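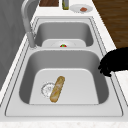
Lamisi Kwofie asked at the last group meeting whether a policy trained only on rendered kitchens could be trusted to say anything about a real one, and she wanted the answer on the gallery page instead of buried in the appendix. So the gallery starts with that question.

The short answer is that it can say something about ranking. When we compared versions of our pick policy in simulation and then on the bench at Staltmont, the order of the versions stayed mostly the same. The success rates did not. Every version scored higher in simulation, and the gap was widest for soft objects and for anything lying close to a wall.

Sink Clearing in Simulation: Gallery and Notes

This page goes with the Grikton project, our work on picking objects out of recessed spaces. Most tabletop benchmarks put the target on a flat open surface. A sink has walls, a rim, a divider and a faucet, and the arm has to get over one of them and down before it can close on anything. We wanted a test where the approach path mattered as much as the grasp.

The simulated kitchen was built by Ah-rin Jang. The policy training was done by Nii Quaye and Panagiotis Moschos. Nasrin Mohammadi ran the bench trials and wrote most of the notes below.

Opening view: approach phase
The gripper is over the right side of the near basin and has not reached the bread roll. The roll lies partly on top of the metal strainer, so it doesn't sit level with the basin floor. Poses like this were the hardest in the set for the early policy, which had learned to expect a target flat against the surface.

On the strainer
The strainer is a separate body in the physics engine and can slide. In the first build it was fixed to the floor, and the policy learned to press objects against it to stop them rolling. That habit was useless on the bench. Letting the strainer move cost us simulated success and gained us real success.

On the metal
The satin finish of the basins was chosen to keep strong highlights out of the training images. We have a second material with sharper reflections, used only for evaluation. Policies trained on the satin version alone lose track of the target more often under the shiny one, mainly when the object is near a curved wall.

On the background
Items at the far end of the counter, such as the bottle, the plate and the cutting board, are distractors. Their places and types are drawn again for each episode. The task instruction names one object in the sink, and a pick of anything else counts as a failure even if the grip is good.

Test protocol
Each policy version was run on 30 starting layouts, with 10 attempts per layout. The layouts were held out from training. An attempt ended when the named object was lifted clear of the rim and held, when it was dropped outside the sink, or when 20 seconds had passed. Contact with the faucet was recorded but did not end the attempt.

What failed, and how
We sorted the failed attempts by hand from the replays. The largest group was early closing: the fingers shut while still above the object. The next was rim contact, where the lower fingers caught the edge of the basin on the way in and the arm stalled. A smaller group came from the divider. The policy would treat the two bowls as one and try to travel straight through.

Adding a depth channel fixed most of the early closing. Rim contact needed a change to the training data. Panagiotis rewrote the demonstration generator, which we call Mustico, so that it samples entry points along all sides of the bowl. Before that, more than half of the demonstrations came in from the same side.

Bench comparison
For the bench we used a steel sink and seven objects, among them a real bread roll. The roll was replaced often. It gets softer and loses crust with handling, and our simulated roll is a rigid body, so this is one place where the two setups clearly differ. Nasrin's view is that a rigid roll is fine for training the approach and a poor guide to grip force. The Lozano gripper model now has a force limit for that reason, set from bench readings.

Open items
Water is not simulated. Neither are stacked dishes, though Ah-rin has a partial version of those that runs slowly. Lighting is varied in brightness but not yet in direction. The next set of layouts is planned for March and will include small objects resting on the divider.

Replays and layout files are available from Nii on request. Please say which policy version you need, as the older ones use a different joint order.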